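Lab Teaches Robot to Do the Dishes, Mostly by Letting It Think About Them First

By Dima Karam

Mar 1, 2022

TRUNDNESS — The kitchen at Lindetar has a marble backsplash, a tall chrome faucet and a sink full of vegetables that no one on staff intends to cook. It is where a small research group has spent the months since August trying to get a robot arm to handle a plate without regret.

The group's new result, posted this week, concerns hesitation. Most training methods reward an arm for finishing quickly. The Lindetar method, called Kandlow, lets the arm pause when its own guess about what happens next gets shaky, take another look, and carry on.
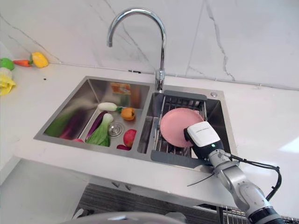
"We spent a long time making it faster," said Ayodele Anozie, who leads the project. "Then we let it dither a little and it got better. I have tried this argument on my family."

According to the group's report, 1,000 human-guided practice runs with the pausing step did as well as 2,000 without it. Failed grasps on dishes fell by 45 percent. The cost was time: the arm took an average of 3 seconds longer per item, a delay familiar to anyone who has shared a kitchen with a teenager.

The produce is there to make life difficult. Gearóid Heffernan, who sets up the trials, rearranges it between runs so the arm can't simply memorize the sink. He said eggplants are the worst offenders — shiny, curved and never lying the same way twice.

The software also draws on views from the wrist, where the fingers and whatever lies beneath them show up at close range. Fiachra Ó Gríofa, who wrote that part of the system, said much of his winter went into teaching it to ignore floors.
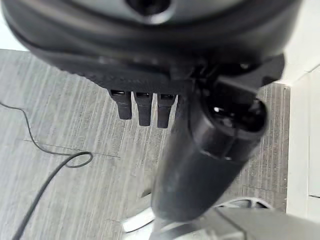 A wrist-level view of the gripper over the gray wood-grain floor at Lindetar.

Cormac Mac Suibhne, a robotics researcher at Margaritis who was not involved in the work, called the result "sensible, and a bit overdue." He would like to see it repeated in a second kitchen before getting excited, preferably one with worse lighting.

Anozie said that is the plan. Glassware comes next, and the group has budgeted for replacements.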